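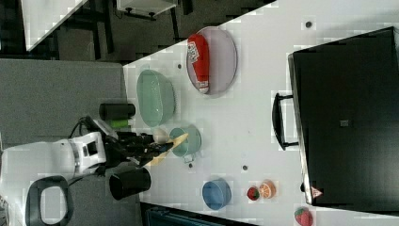
The arm at the table, with a bowl, a small pot with its spatula, toy fruit and a bottle lying in the clear tray.

How to prepare the Tandulen kit for tabletop picking
Written by Afaf Shboul, 20/02/2022

The Tandulen kit is sold by Wondham as a package for teams who want to teach an arm by demonstration. You get the gripper, the wrist camera, the recording software (it is called Igwe) and one year of support. The arm itself you must buy separately or already have. I have used the kit for two projects now, and in this page I write down the steps in the order which I follow myself. The printed manual has a different order, and with it I lost one afternoon.

Before you start

You need a table which does not move when you lean on it. If your tabletop has mounting holes, leave them open and do not put tape over them, because the software can learn the tape as an object. Shiny surfaces are permitted, but turn off any lamp which stands directly over the table.

Clear the table completely the first time. Objects come later.

Step 1. Mount the gripper

Put the arm in its rest position and switch off the power. Hold the gripper against the flange so that the cable exit looks to the outside of the arm, and put in all the screws by hand before you tighten the first one. Tighten them in a cross pattern.

The cable should make one loose loop between the last joint and the gripper. Move the wrist by hand to both ends of its travel and look at the loop. When it becomes straight at any point, it is too short. When it touches the table, it is too long, and one clip on the arm will solve this.

Step 2. Connect the wrist camera

The camera goes on the bracket behind the fingers. The angle is set with a small knob, and the scale on the knob has no units, so I write the position in a notebook for every project.

Open Igwe and choose Wrist in the left menu. Both fingers must be visible at the bottom of the picture, and the point where they meet should be in the lower half. Do not try to hide the fingers to get a wider view. The software uses them to know how far the gripper is open. 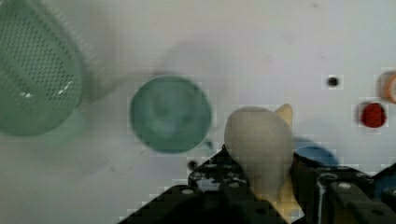

Can I use the kit without a second camera that looks at the whole table?
It is possible, and Wondham sells it in this form. For picking one object from an empty table the wrist camera is enough. For tasks with a container I recommend to add a fixed camera from above, as the held object can block a good part of the wrist view.

Step 3. Choose the objects

Toy kitchen pieces are a good beginning. They are light, they have clear colors, and it is not a tragedy if one falls on the floor. Mix the forms: something round, something flat, something with a handle. Round and smooth pieces are the difficult ones for this gripper, so I put at least one in every session from the first day.

Keep the bowls and pots inside the reach of the arm, but not so close to the base that the elbow must fold fully. In Igwe there is a function called Reach which colors the zone on the screen. I trust the green part of it. The yellow part is too optimistic in my experience.

Large things such as boxes can stay on the table if they will also be there in your real task. Put them to the side and save the layout before recording.

Step 4. Record the demonstrations

Press Start, guide the arm, press Stop. It is really so simple, but please take care with these points.

Go to the object slowly and close the fingers only when the arm is at rest.
Lift straight up before you travel to the side.
Change the position of the objects after each recording, also the ones which are not picked.
Delete a bad recording immediately. After lunch you will not remember which one it was.

I make 40 recordings for one task. With fewer the arm did learn, but it became confused when the container was moved to the other side of the table.

Step 5. Train and test

Choose Train and leave the computer alone. For the test, I place the objects by hand in positions which I did not use in the recordings. In my last test with bowls and light objects the arm finished 39 attempts without help before I stopped it to change the finger pads. With a thin spatula the result was much worse, and I still do not have a good setting for it.

If the fingers push the object away, lower the approach speed in Settings. If they close too early, go back to Step 2 and check the knob of the camera.

Is it worth the money?

For a small team I think it is. The gripper is strong and easy to repair, and the support people answer in clear language. I am less happy with the cable clips, from which 2 broke in the first month, and with the license, which permits only 2 computers. The Zanel kit is cheaper and its license has no such limit, but you must write the recording program yourself.

Wondham has announced an update of Igwe for April. It should make it possible to change the order of recordings after they are saved. When I have tried it, I will correct Step 4.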